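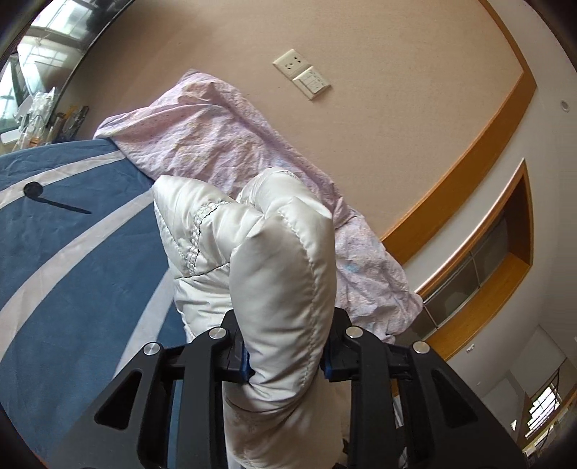 White quilted piece and pink floral cover, guest room bed, before sorting.

Feb 27, 2026

The guest room bed gets stripped and rebuilt twice a year, once before the March visitors and once after summer. I have kept notes on it since we moved into the flat on Zurkgate, mostly because I forget the order of operations and repeat the same mistakes. What follows is this year's version with the corrections added.

Inventory first. The bed carries a blue covering with white curved stripes. On top of that go a fitted sheet, a cover (currently the pale pink one with the small faded flowers) and the white quilted piece. The quilted piece has a satin-type face and a wavy line of decorative stitching, and it is the item that causes the work. Everything else goes in the machine on a normal cycle and comes out fine.

Marks on the white fabric

There are faint greyish smudges on the lower part of the quilting. They are low contrast and easy to miss under a ceiling lamp. I check for marks by daylight with the fabric held up, so that the lower part hangs straight. Laid flat on the bed, the puffed segments throw small shadows of their own and I can't tell a mark from a shadow.

I treat this kind of mark before washing. Procedure:

Mix a teaspoon of mild liquid detergent into two cups of cool water. Dip a white cloth, wring it out hard, and press it on the mark. Don't rub. Rubbing a glossy weave raises the fibers and leaves a dull patch that shows from across the room, and the dull patch is permanent. Press, lift, turn to a clean part of the cloth, press again. Leave it for 21 minutes. That odd number comes from the short timer setting on our oven, which starts at 21 if you hit the button twice, and it has worked well enough that I stopped changing it.

Then blot with plain water and go straight to the wash. If the treated area dries first, it can leave a ring at the edge of the damp zone, and the ring is harder to remove than the original mark.

Keep the cloth off the decorative stitching. I have not had dye run out of it, but the thread there is textured and catches on terrycloth. A smooth cotton dish towel is safer.

Washing

The old Oltinar machine has a drum that is slightly too small for this job. The quilted piece goes in alone, folded loosely in thirds. Stuffed in as a ball, it traps air, floats, and only the outer surface gets washed. Cool water, gentle cycle, lowest spin, then a second rinse. The second rinse matters more than the detergent choice. Quilted segments hold suds in the filling, and leftover detergent dries stiff along the seams.

Use half the normal amount of detergent. Skip fabric softener entirely, which coats the filling and flattens it.

I keep a log of water and power per cycle, taken from the plug meter and the meter in the hallway. The quilted load with the second rinse came to 95 liters last time. The pink cover and the sheet together used less, though I did not write down the figure and won't guess at it here. The energy reading was 1,714 watt-hours for the full day including the dryer, which is higher than last year. I suspect the dryer filter, now cleaned.

Drying

This is where I got it wrong the first two times. The face fabric is dry to the touch long before the filling is. If it goes back on the bed at that stage it smells musty within a week.

Low heat, with two clean tennis balls in the drum. Stop the dryer every half hour, take the piece out, shake it from both short ends, and put it back turned the other way. When it seems finished, squeeze one of the thick segments near the middle and hold it for ten seconds. If it feels cooler than the segments near the edge, it is still damp inside. Run another half hour.

After the dryer it hangs over two chair backs overnight with the window cracked open. Sherif Amrani, who has the flat below and the same model of dryer, skips the overnight step and says his bedding is fine. His comforters are thinner.

The pink cover

No special handling. The print was already faded when we got it from the Ghoneim outlet, and the washes since then have not made a visible difference. Turn it inside out, close the buttons or ties before washing so the sheet does not migrate inside it, and shake it out as soon as the cycle ends. Cotton that sits crumpled and wet sets its wrinkles, and I am not going to iron a duvet cover for guests.

The blue covering

Vacuum with the upholstery head, in straight passes from the head of the bed to the foot, overlapping by half the width of the tool. Then again crosswise. The second pass picks up a surprising amount of lint. Spot clean only. I leave it uncovered for a full afternoon before any bedding goes back on.

While the bed was bare I also wiped the wall behind it. The peach paint shows hand marks, particularly near the light switches. A barely damp cloth for the paint, a dry one for the switch panel and the outlet plate. The curved wood trim gets a dry microfiber cloth along its length and nothing else. I tried a spray polish on it once and it went blotchy on the inside of the curve, and it took most of a month to even out.

Reassembly

Order: fitted sheet, pink cover smoothed from the center outward, quilted piece last. Set the decorative stitching toward the head of the bed. I check this by the seam lines instead of the edges. Line up one stitched seam with the center of the mattress and the overhang on both sides comes out even.

Beat each segment lightly with an open hand to redistribute the filling. Work from the foot up.

Storage, when the visitors leave

Abdelilah Ait Ali asked in a comment on last year's post whether vacuum bags are safe for this type of quilting. I would use them for a couple of weeks at most. I left a comforter in one over a summer and the segments near the fold never came back to full height. The quilted piece now goes in a breathable cotton bag from Drerkura on the top shelf, with nothing stacked on it. The pink cover and sheet go in the drawer, folded to the width of the drawer so they stand on edge.

Open items for the next round: replace the zipper pull on the cotton bag, buy a mesh bag large enough for the fitted sheet, and log the water reading for the second load this time.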